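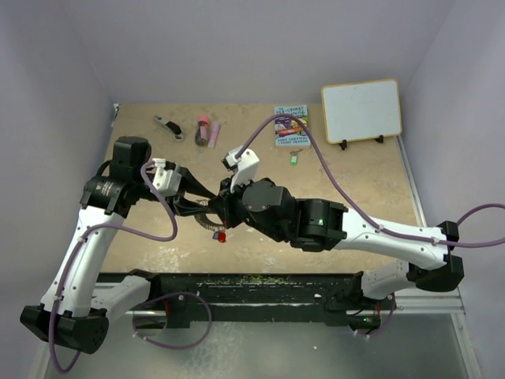
Why do so many of us label our keys and then never use the labels? We put the tags on during a burst of good intentions, we run out of patience before we write anything on them, and a blank tag in a nice color feels close enough to finished that we stop.

I have been thinking about this since March, when I finally sat down with the drawer in our front hall. You probably have a drawer like it. Ours held keys to a bike lock I no longer own, keys to my mother-in-law's old place, a small padlock key that fits no padlock I have ever met, and one big brass thing that I believe came with the house. I had bought colored tags for all of them years ago, a pack of 100 from a little stationery shop called Koo, and I had used exactly 11.

So my opinion, for what it is worth, is that key tags are one of the best cheap things a household can own, and that most of us treat them as decoration. A red tag means something to the person who put it there on the afternoon they put it there. By the following winter it's a red tag. My neighbor Sun-ja Cha has a system where green is always outside (shed, gate, the box where the meter lives), yellow is always other people's houses, and red is anything she'd be in trouble for losing. She wrote it on a card and taped the card inside the cupboard door, and I think the card is the whole trick. The colors are lovely, but the card is what her husband reads when she's at work and he needs the gate key.

Now, where you do this job matters more than you'd expect. I am a great believer in the cleared table. Or the mostly cleared table, anyway, because I've never managed the other kind. There is always a child's book that was put down there for a second, and a marker with it, and some little jar. In our house it's the Treehouse books by Andy Griffiths and Terry Denton, which seem to move from room to room on their own. I used to carry everything off before I let myself start, and by the time I'd put away the last pencil I had found four other jobs and the keys were still in a heap.

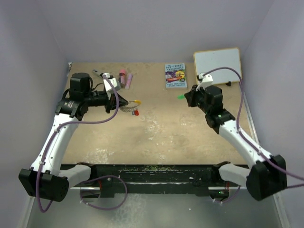
These days I push the books to the back and begin. I leave them flat, since a standing one falls over just as you've got a split ring halfway open, and I leave the marker out because I'm going to want it. Then it's one key at a time. Pick it up, ask what it opens, and if you know, tag it and write on the tag in real words. "Back gate" is good. "BG" is going to mean nothing to you in a year, I promise. If you don't know what it opens, it gets a tag with a question mark and goes in an envelope, and the envelope gets a month written on it.

I know people who will tell you to throw the mystery keys out that same day. My brother is one of them. He cleared his whole bowl on a Thursday and spent the weekend paying a locksmith 70 dollars to get into his own storage unit, so I take his advice on this with a good deal of salt – an envelope takes up no room at all.

I'd also say, gently, that children are good at this work and ought to be asked more often. Mine likes to be in charge of the colors, and she takes it very seriously. She'll give you 10 minutes, maybe a little more if there's a snack, and she remembers afterward which tag went where far better than I do.

The brass key, by the way, still has its question mark. I tried it in the cellar door, the attic door and the old trunk, and I'm going to try the side gate once the lock has had some oil.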